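A visit to the Rallel workshop, October

Rallel is a shared workshop behind the old bus depot, with more than 50 members and one good kettle. I went over to look at the two-arm cell Mali Mathias and Arwel Griffiths have been building there. It took them 3 evenings to get the walls square.

Both arms bolt to a black rail along the front, with the cable trough just below it. Arwel is working on bags at the moment, and a paper one with snacks in it is harder than a box. 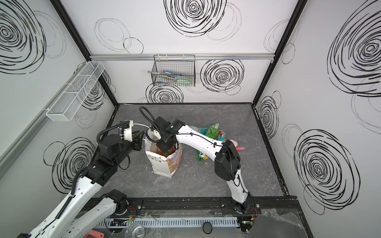

Dilwyn Morris thought the arms were mounted too close together and would have put one on a side wall. Mali said they had tried that on paper and lost reach in the middle.

They have spent £265 on cable and fixings so far. The next job is tidier wiring at the right-hand base.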